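Kundutness suturing set
README, last changed 18th May

Recordings made by the student robotics club at Stekemham for its suturing project. Members drive two surgical instruments, a needle driver and a grasping forceps, and every clip is labelled by hand afterwards.

Contents
clips/ - 50 recordings, one folder each
labels/ - start and end of each step, as CSV
notes/ - operator remarks, free text

Clips run to about 700 frames. Clip 17 has no label file yet. Steps are coded as pick up needle, drive, pull thread, tie, cut. A step that was given up halfway keeps its code with an x after it.

Splits
Split by operator, so a person in the test set never appears in training. The lists are in the Callier folder.

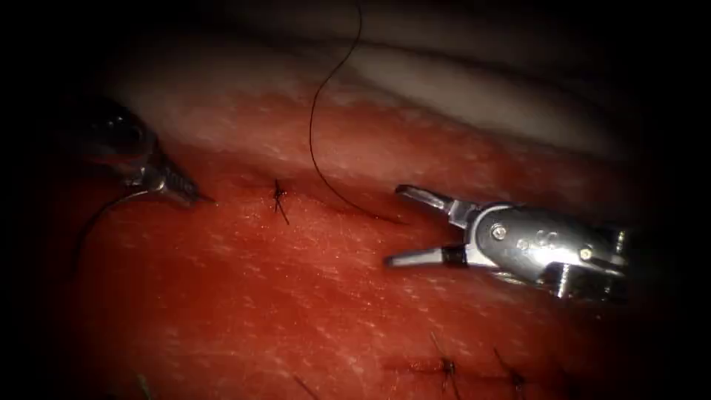
Corinne Lyons writes that "pull thread" and "tie" overlap in too many of the label files, and would like one rule for where the first ends. Until version 3 the boundary is the moment the forceps closes on the thread for the first loop.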